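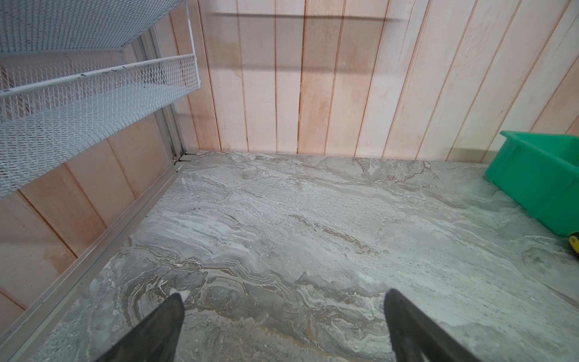

Drisus House Residential Building
Annual Common Area Safety Inspection: Checklist with Comments
Inspection completed 31 Mar 2026. Managing agent: Barix Property Services.

Scope

This checklist covers the entrance lobby, stairs A and B, the laundry room, the basement storage level, the boiler room and the rear yard. Private apartments are inspected under a separate schedule. Each item is marked Satisfactory, Action Required or Not Inspected. A comment is entered wherever the inspector considered that the mark alone would not be clear to residents or to the contractor.

Section 1. Entrance and Lobby

1.1 Street door closes and latches without assistance: Satisfactory.
Comment: Closer adjusted in January. The door still slams in high wind.

1.2 Door release operates from inside without a key: Satisfactory.

1.3 Entrance mat lies flat and is secured at the edges: Action Required.
Comment: The corner nearest the mailboxes has lifted. Replace the mat. Tape is not an acceptable repair.

1.4 Lobby clear of bicycles, strollers and deliveries: Action Required.
Comment: Two bicycles were chained to the radiator. Notices were left on both. The same finding was recorded last year.

1.5 Emergency contact sheet posted and current: Action Required.
Comment: The sheet still lists the former elevator contractor. The current contractor is Stita.

Section 2. Stairs and Landings

2.1 Handrails secure over their full length: Action Required.
Comment: Stair B, between the second and third floors. One bracket is loose and the rail moves under hand pressure. Priority repair.

2.2 Treads and nosings intact: Satisfactory.

2.3 Lighting adequate at all landings: Action Required.
Comment: Stair A top landing fixture out. The timer on Stair B switches off before a slower walker can reach the fourth floor — extend the setting.

2.4 Fire doors self-closing, not wedged: Satisfactory.
Comment: A wedge was found behind the third-floor door but was not in use. It has been removed.

2.5 Clear width of stairs maintained: Satisfactory.
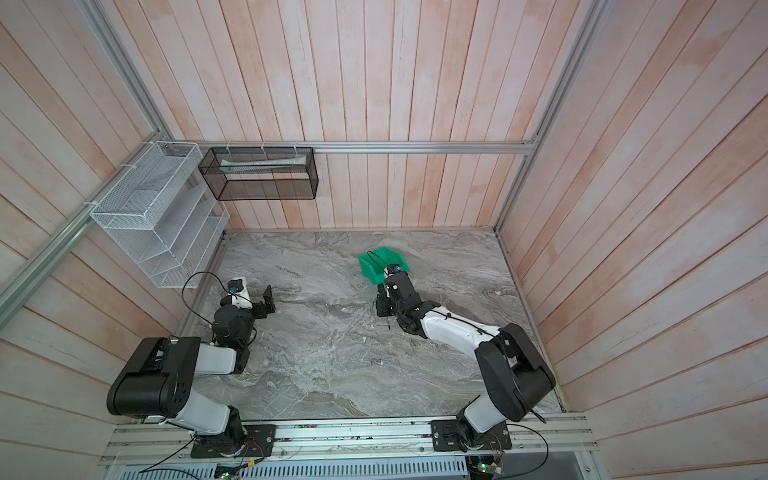

Smaranda Ene
Building Safety Inspector, Barix Property Services

Section 3. Fire Safety Equipment

3.1 Extinguishers in place, sealed and tagged: Action Required.
Comment: The basement unit has no tag. It shall be treated as out of service until checked.

3.2 Smoke detectors in common areas tested: Satisfactory.
Comment: The detector outside Apartment 43 responded on the second test only. Replace at the next visit.

3.3 Exit signs illuminated: Satisfactory.

3.4 Evacuation plan posted on each floor: Satisfactory.

Section 4. Laundry and Storage

4.1 Dryer lint traps and ducts clean: Action Required.
Comment: Heavy lint in the duct behind the second dryer. The dryer is to remain unplugged until the duct is cleaned.

4.2 Floor drain clear: Satisfactory.

4.3 No fuel, paint or solvents in storage units: Action Required.
Comment: Paint cans visible through the mesh of Unit 74. A written notice has been sent to the resident.

4.4 Storage corridor unobstructed: Satisfactory.

Section 5. Boiler Room and Yard

5.1 Boiler room locked and used for no other purpose: Satisfactory.

5.2 Carbon monoxide alarm present and tested: Satisfactory.

5.3 Yard gate opens fully: Not Inspected.
Comment: Access blocked by the Bucur roofing delivery. To be checked on the follow-up visit.
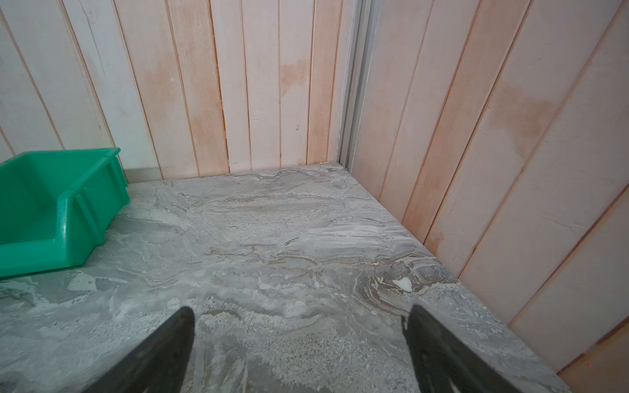
Can residents use the second dryer before the duct has been cleaned?
It must stay unplugged until Barix has posted a signed notice on the laundry room door. The other machines are not affected.

Follow-Up

Items 2.1, 3.1 and 4.1 are to be corrected within 5 days. Remaining items are to be closed before the next quarterly meeting. The sum of $700 has been approved for minor repairs; work beyond that amount requires written consent from the owners' association. Completed items are to be reported in writing to Aurel Sandu, Building Manager, with the item number quoted.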